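Gripper trials at Drisden: gallery

Last update 5/15/19

On this page we collect pictures and notes from our comparison of hand-held grippers. We began in December with two types, the Fosberg and the Urquhart, and later we added the Basmont, which came to us with its own fingers and its own controller. The tasks are the ones people do at home: folding clothes, closing boxes, putting cups on a shelf. We have 3,337 recorded attempts at the moment and we hope to reach up to 4,000 before we write the report. Click on a picture to see it larger.

Clothes were the task where the grippers differed the most. A cup has one good place to hold it, but a knitted thing has hundreds, and most of them are bad. Our people were asked to take the garment by the edge, one gripper in each hand, and to lay it flat before the first fold. For thick knits we counted 716 attempts, more than for any other kind of cloth. 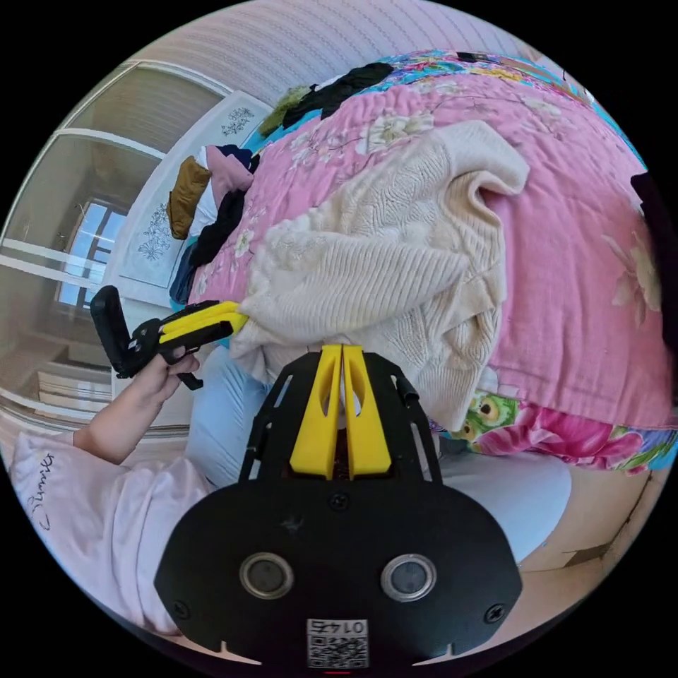
The trigger needs some practice. New users press it fully from the start, and then the fingers take a big piece of wool together with whatever lies under it. After a short time they learn to press only halfway, to feel the edge, and then to close. With the Urquhart this is easier, as its spring is softer. With the Fosberg the hand gets tired sooner, but the grip is very sure and a heavy sleeve does not slip out of it.

We also changed the fingers several times. Straight and stiff ones were good for jeans and poor for everything thin. Softer ones bend a little around the cloth and forgive a wrong angle, though they wear out at the tips and must be replaced quite often. The Basmont fingers lasted longest, but they are wide and it is difficult to get them under a hem.

Boxes and cups made 382 attempts together in the first round. We will put those pictures on a separate page when they are sorted. The camera comparison is also not ready yet: two of the lenses we tried gave a picture too dark near the window side of a room, and we are repeating this part with other settings.

Back to all Drisden galleries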